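How to wash at 20 degrees without ending up with grey shirts

Every few months someone tells me to turn the washing machine down to 20 and pocket the savings. Brimus prints it on the front of the box. My old landlord in Fledley had it on a laminated card above the machine. I didn't believe a word, so I spent a winter trying it, and I now do most of my washing that way. Most, mind. Some of the advice is still rubbish.

What you need

A machine with a proper 20 setting. "Cold" on an older model can mean whatever comes out of the pipe, and in December that is very cold indeed.

Liquid detergent. Powder can leave chalky streaks on dark things in a cool wash, whatever the box promises.

A bar of plain stain soap.

Step 1. Sort by dirt first, then by colour

People fuss over colour and forget about muck. A cool wash copes well with clothes that have been worn for a day and smell a bit of person. It copes badly with cooking oil, football mud and anything a baby has been near. Pull those out and wash them at whatever the label allows.

Step 2. Test anything new and bright

You will read that colours can't run at 20. They can. They run less, and that's as far as I'd go. Wet a hidden seam, press a white tissue on it and see what comes off. If the tissue changes colour, wash that item alone the first few times. I wouldn't rely on colour-catching sheets to rescue a mixed load.
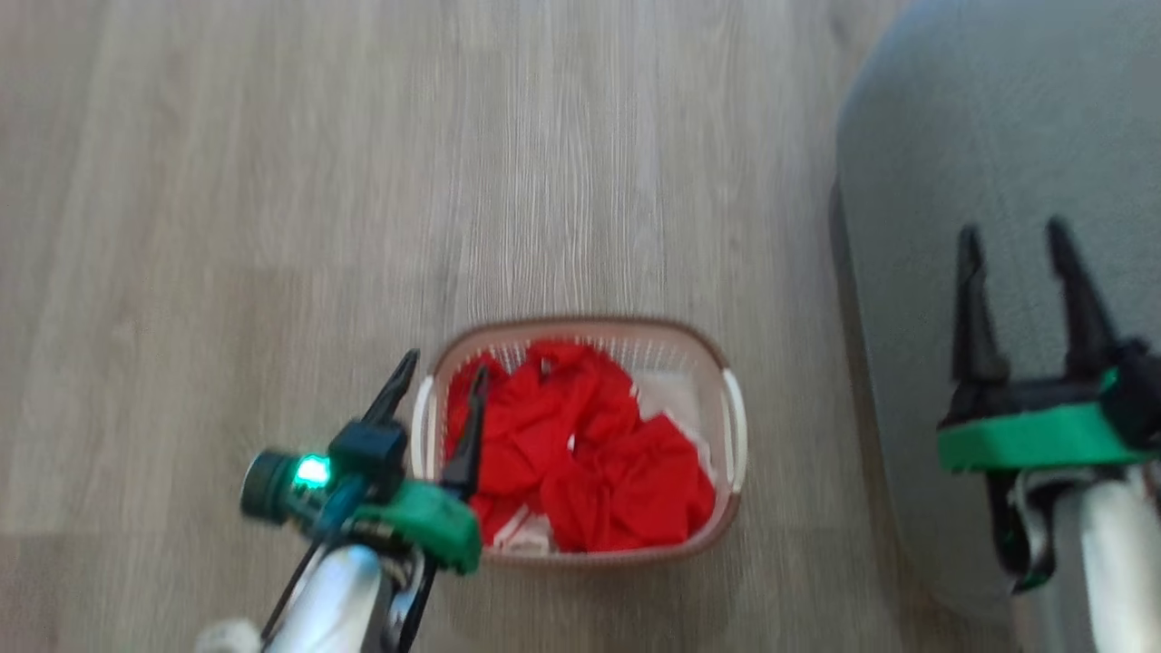 Step 3. Treat stains before the wash

Rub the soap into collars, cuffs and any marks, and leave it for 20 minutes. I skipped this for the first month and blamed the temperature for the results, which was unfair of me. Vinegar, since someone always asks, did nothing I could see.

Step 4. Don't stuff the drum

You should be able to get your hand in on top of the load. A packed drum washes poorly at any heat and worse at a low one. Use the dose on the bottle for your water. Baltham water is hard, so I go by the hard water line. Doubling it just leaves residue in the towels.

Step 5. Pick the long cycle

Quick cycles at 20 are a rinse with ambitions. Choose the full cotton programme and spin fast if the fabric will stand it.

Step 6. Run a hot wash once a month

Leave the drum empty and set it to the hottest programme. Skip this and the machine may start to smell, and then so will your clothes. Wipe the door seal and pull out the detergent drawer while you're there.

What I still wash warm

Bedding, tea towels, flannels, and everything in the house when someone has been ill. As for the savings, I've yet to see a figure I trust. My own bills went down a little, but I'd also stopped using the tumble dryer, so make of that what you like.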